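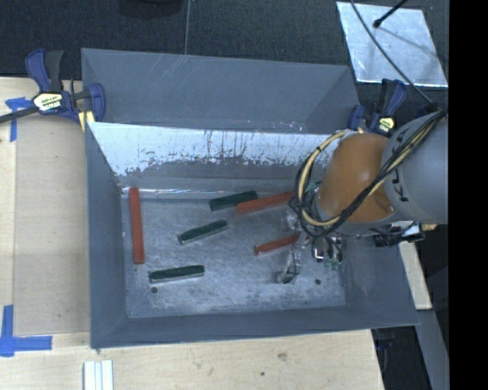 The Riltton play store has finished moving its long blocks out of lidded boxes and into open grey bins, and has changed the way the blocks are lent to schools and playgroups in the district. The new arrangement came into use in February.

The store lends building and construction sets to nurseries, primary schools and childminders. Its largest single holding is the Platarari range, a series of plain coloured blocks made in one length and sold by the local supplier Wutard. Until this winter each Platarari set was kept in its own box, lent in that box and checked back into the same box on return. Sets are now broken up on return and the blocks are stored together, with each order made up shortly before collection.

A stock check carried out before the move recorded 1,953 long blocks on the premises or out on loan. Of these, 313 could not be matched to any set. They had come back in the wrong box, been found at the bottom of mixed crates or been returned in carrier bags some weeks after the rest of the loan. The same check found that 71 boxed sets were short by at least one block and could not be lent as complete under the store's own rules.

The store said the two figures explained each other to a large degree. Most of the missing blocks were in the building already, but in the wrong place, and the boxed system had no simple way of putting them back. A set with one green block missing stayed on the incomplete shelf until a spare was formally written into it. That step needed a change to the set's record card, a new contents label and a second check, and it was often left for the end of term.

Under the new system the box no longer has a fixed contents list. Blocks are held as loose stock and only become a set at the point of issue. The record card now shows the number of each colour sent out and the number of each colour received back. Any shortfall is charged against the loan and not against a particular box, and the remaining stock can go straight out again.

The bins are rectangular and open-topped, with sides that slope outwards from a flat floor. They stand on the sorting tables in the back room, with reserve stock on the racking behind. The store chose the shape after trying several containers. Straight-sided crates held more for the same floor area, but long blocks tended to stand on end in the corners and wedge against the wall. With sloping sides the blocks mostly settle towards the floor, although a long block will still lie tight along one side if it is put down that way.

The bins were not bought new. They came from Vaněk, a catering equipment dealer that was clearing its unit on the edge of the town, and were sold as a single lot. Their floors carry scratches and scuffs, and there is wear on the inner walls. The store considered having the walls refinished and decided against it. The price obtained for the work was higher than the price paid for the bins, and a fresh coating would have started to mark as soon as blocks were dropped on it.

Each bin was washed, dried and checked for sharp edges before use. Holes in the floors have been left as they are. They are much smaller than the end of a block and nothing in the current stock can pass through them. Small items such as wheels, pegs and connecting pins are kept elsewhere in closed tubs, and there is no plan to move them.

Ten bins are in use at present, though the store writes the figure as 10 on its shelf plan and numbers them accordingly. Lower numbers are for stock that is ready to go out. Higher numbers are for returns that are waiting to be checked. One is kept for blocks that have been withdrawn for damage and are to be looked at again before disposal.

Sorting is by condition first and colour second. A returned block is looked at on all its faces and at both ends. Chips and splits are grounds for withdrawal. Scratches and dull patches are accepted if the surface is sound to the touch. Pen marks are cleaned off where possible, and a block with a mark that will not shift goes back into stock provided it does not carry a child's name.

Colour sorting proved less straightforward than expected. The range in stock is made up mainly of dark greens and of reds that lean towards orange, and blocks bought in different years do not match closely. Older reds are paler on some faces than others. The store had first planned to separate old and new reds so that each order would be uniform. After a trial it dropped the idea, as it doubled the number of bins needed and borrowers had not asked for it. Reds are now treated as one colour for counting purposes and greens as another.

Wutard supplied a small number of replacement greens towards the end of the stock check, to bring the two colours nearer to balance. Greens had been lost at a higher rate than reds over the life of the collection. The store has no firm explanation for this. Several borrowers use the blocks outdoors, and it is possible that dark green blocks are simply harder to find in grass at the end of a session.

The sorting process has also shown up a fault in the original purchase records. Some early Platarari sets were entered with their packing spacers counted as blocks. The spacers were thrown away when the boxes were opened, so those sets had been listed as short from the first day. The entries have been corrected and the charges raised against later borrowers have been cancelled. Where a charge had already been paid, the amount has been added to the borrower's account as credit.

For schools and playgroups the main change is in how orders are placed. Borrowers used to ask for a set by its number. They now ask for a quantity of long blocks and may state a preference for colour. Requests for one colour only are accepted if stock allows. The minimum loan is unchanged, and so is the loan period. Orders received before midday are made up the same afternoon, and later orders are made up on the next working morning.

Borrowers are asked to return blocks loose in the carrying box supplied, laid lengthways and without inner bags. Bagged blocks take longer to check and several boxes have come back with the bags tied. It is not necessary to sort by colour before returning them. Blocks should be dry. Those that have been used in sand should be brushed first, as sand left in the box ends up in the bins and adds to the wear on both.

The old boxes have been kept for carrying. Their printed contents lists have been covered with a plain label on which the quantities for each loan are written. About half of the inner dividers were broken and all of them have now been removed, which lets the boxes take a slightly larger load. The store has set a limit on the weight of a packed box and will split larger orders across two.

The move has freed two bays of racking where the incomplete sets used to stand. One bay has been given over to floor puzzles, which had been stacked on their sides. The other is empty for the time being and may be used for returned stock at the end of the summer term, when most loans come back within a short period and the sorting tables fill up.

A few matters are still open. The open bins collect dust, and the store is pricing fitted covers for those holding ready stock. Sheets of card have been used overnight as a stopgap. Noise is another point. Blocks dropped on to a metal floor are loud in a small room, and staff now lower them in where they can – a soft mat was tried in one bin but moved about under the load and was taken out.

The short blocks and the curved pieces in the Platarari range have not been included so far. They remain in boxed sets and are ordered by set number as before. The store will look at the loss figures for long blocks after a full year before deciding whether to treat the other shapes in the same way. Curved pieces do not stack or settle as long blocks do, and a different container would probably be needed.

Set numbers for long blocks will disappear from the printed catalogue when it is next revised. In the meantime orders that quote an old number will be read as a request for the equivalent quantity in mixed colours. Borrowers who still hold long blocks from earlier loans, including odd ones found during classroom clear-outs, can hand them in at the Riltton counter during opening hours without a loan card.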